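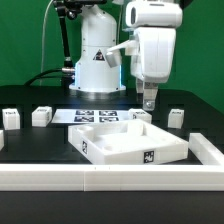

Ticket 1646, opened Jan 10, 2024 by Heidrun Leitner. The Skaster pendant over our dining table flickers when dimmed below the halfway mark. At full power it is steady. The color we set is a cool pale blue, close to the two thin strips of light at the bottom of the white base in the photo, and the flicker is easiest to see at that setting. The dimmer is a Haslinger wall unit, installed in June. The driver is marked 700 mA.

Reply from Rainer Kasten, Hernudix support: Please check the minimum load printed on the back of the dimmer. Turn off the breaker before you remove the plate.

Heidrun: It says 11 W minimum, 200 W maximum. The pendant is rated at 9 W.

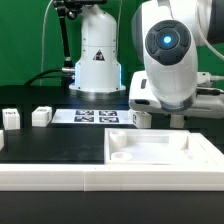

Rainer: The load is too low for that dimmer. You can add a Genico bypass module at the canopy or change the dimmer to a low-load type. With either one, keep the low-voltage cable slack and away from the canopy edge, hanging in an easy curve like the thin white one at the left behind the black mounting arm. A pinched cable can also cause flicker.

Heidrun: Bypass fitted by our electrician. No flicker so far at any level. The cable was not pinched.

Status: closed.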